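Visit report: student manipulation project, Hullmont

The visit was arranged through Giorgia Marchetti, who supervises the project course at Hullmont. I was there from 9:30 until shortly after lunch, one morning in August, while the summer group was still collecting data. The purpose was to see how the course is organized and whether any of it would transfer to our own second-year lab.

Structure of the course

Students work in teams of 3. Each team gets bench time on a shared arm, booked in blocks, and writes up every block the same day. The summer version runs longer hours and drops the lectures. Grading is split between the log, the final trial and a short oral. Marchetti told me the log carries the most weight, and that students argue with this every year.

The task set for the current group is called Medve. The arm has to approach a household container, take hold of it at the rim or handle, lift it, move it a short distance and put it down again without tipping it. Containers are added to the set as the course goes on. The early ones are rigid and closed-sided. The later ones are open wire or mesh, which the students consider a separate problem.

Software

Planning and logging run through a package the course maintains itself, Jevus. It is a thin layer over the arm controller with a recorder attached. An episode starts when the operator confirms the start pose and ends on a key press. Joint states, gripper opening and camera streams are written to one folder with a text note. If the note is missing, the episode is rejected at upload. By the time of my visit the group had uploaded 3228 episodes, of which 832 had been marked usable for training. The ratio looked low to me. Cyrill Hofstetter, the lab engineer, put most of the losses down to two causes: notes that did not match the recording, and a camera bracket that had worked loose early in the summer and shifted the view by a few degrees before it was noticed. The bracket is now checked with a printed target at the start of each block.

Force limits are set low for student use. The gripper stops on contact above the limit and the episode is kept, with a flag. I asked whether flagged episodes were used. They are used for evaluation only.

The bench session

I sat in on one block in the late morning. The team had moved to the open wire containers that week and was working on approach angle. Their first method came straight down at the center of the rim and closed on whatever was between the fingers. With wire this gives an uncertain grip, as the fingers can pass between two loops and close on nothing. Their second method uses the wrist view to choose a crossing point between loops and turns the wrist to match before descending. They ran 26 attempts with the second method during the block. The results were entered in the log but not summarized while I was there, and I have not asked for them.

Two points on procedure. The operator reads each step aloud and a second student repeats it before the arm moves. This is slow, and it caught one wrong start pose. Also, the third student is not allowed to touch the container between attempts until the operator has called the arm stopped.

Depth on glossy wire is poor. The team showed me a point cloud with large gaps along the loops, and they have stopped using it for the final few centimeters. Trorner, the vision module taught in the spring, covers this only briefly, and Marchetti intends to extend it.

For our own lab I would take the log format and the rejection rule as they stand. The read-back procedure needs a third person at every bench, and our present timetable does not give us one. 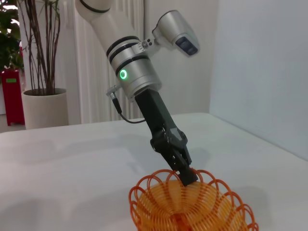

The target check for the camera bracket costs nothing and could go in next term. I have asked Hofstetter for the print file and the tolerance he uses.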